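plastdale-water-log

Tap water hardness and scale readings from kitchens in Plastdale, plus the little scripts that clean them up.

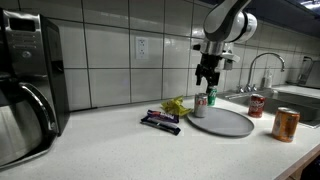 Current version is 0.4. If you pulled the data before August please pull it again, the old readings file had two columns swapped and I didn't notice for weeks. Sorry. Details under Known problems.

What's in it

873 readings from 87 households. Each reading is one test of cold tap water, with hardness, pH, and whatever the person wrote in the notes box. Some households sent in one reading and vanished, some sent one every week and still do. So the spread is lumpy. Check the household column before you average anything.

Files

readings.csv – the main one, one row per test
households.csv – one row per household, no addresses, just the zone
descale.csv – dates and product type for people who logged their descaling
zones.txt – which streets go in which zone, more or less
clean.py – turns the raw form export into readings.csv
plot.py – makes the charts, ugly but they work
raw/ – not in the public copy, has email addresses in it

Columns in readings.csv

hh_id – household number, matches households.csv
month – year and month only, days were dropped on purpose
tod – morning, midday, evening. Self reported. Blank if they skipped it
hardness_ppm – as calcium carbonate
ph – one decimal place
method – strip or drop (see below)
flushed – y/n, did they run the tap for two minutes first
softener – y/n/unknown
notes – free text, lightly edited for names and swearing

Columns in households.csv

hh_id
zone – N, S, Mill or Hill
pipe – copper, plastic, mixed, dontknow. A lot of dontknow
heater – tank or tankless
age – decade the house was built, if they knew

How the readings were taken

Two methods. Strips are the paper kind, dip and compare to a color card. Drop is the titration kit, count drops until it goes from pink to blue. Drop is better. Strips come in big steps so you get piles of identical numbers, that's the card and it doesn't mean the water is that steady.

Everybody got the same one page of instructions. Cold tap, run two minutes, clean glass, read the strip in daylight if possible. Not everyone ran the tap, hence the flushed column. I'd filter to flushed = y for anything serious, you lose some rows but the rest behave a lot better.

Kits were from Akpalu for the first batch, then Graka when the Akpalu ones were out of stock. I tested both on the same jug of water and they came out close enough for my purposes. Maybe not for yours. The kit brand isn't in the data, should have been, wasn't on the form.

What it looks like

Quick version. Zone N and Mill are the hard ones, mostly 200 and up. Hill is softer, I think because it's on the other well but the water office map is old and I can't swear to it. South is all over the place.

230 is the most common value in the strip rows. See above about the color card.

Evening readings run a touch higher than morning in Mill. Could be real, could be four keen households who all test at night. I wouldn't hang anything on it.

Softener = y rows are kept in. Take them out if you want the town water and not what's coming out of somebody's resin tank. One kitchen has a softener on the hot side only, so that one is marked n.

Descaling log

This is the part people ask about and its the weakest part. Folks wrote down when they descaled kettles, coffee makers, shower heads, one fish tank heater. Product column is vinegar, citric, or shop. Interval is worked out from the gap between entries so anybody who forgot an entry looks like they waited twice as long. No fix for that.

Citric acid people descale more often. Might be the acid, might be the type of person who buys a bag of citric acid.

Running the scripts

You need Python 3 and pandas. plot.py wants matplotlib as well.

python clean.py raw/export.csv readings.csv
python plot.py readings.csv

clean.py prints each row it throws away and why. Read that, don't just scroll past. Mostly it's people typing 7.2 in the hardness box.

plot.py writes into a folder called out and will overwrite what's there without asking. 

If you use Plelamus for charts the csv opens fine, just set the month column to text or it guesses wrong and you get everything in January.

Known problems

– Before 0.4 the flushed and softener columns were swapped. Any result from the old file that used either one is wrong
– Some early pH values were rounded to whole numbers. They look like 7.0 but they're really "seven-ish"
– hh_id skips numbers. People who dropped out before sending anything, not missing data
– grains per gallon got converted to ppm in clean.py, times 17.1. If somebody picked the wrong unit on the form I can't always tell
– Zone boundary between S and Mill is a guess on two streets
– tod is blank for the whole first month, the question wasnt on the form yet

What not to use it for

Not a health dataset. No lead, no bacteria, no chlorine. If your water smells or looks off call the water office, don't look in here. And please don't use it to argue about one street, there's just not enough rows per street and I took the streets out anyway.

To do

Add kit brand going forward
Get more Hill households, very thin there
Rewrite the form so the unit isn't a dropdown
Chart of hardness by pipe type – started, stuck on all the dontknows
Proper tests for clean.py

Adding readings

Form link is on the town library page. Same instructions as before. If you're already in, use your old household number, it's on the card that came with your kit. Lost it, just write "lost it" in the notes with your zone and heater type and I can usualy match you up.

Fixes to the scripts welcome. Keep it plain, I have to be able to read it in a year.

License

Data is CC BY. Scripts are MIT. Say where you got it and which version.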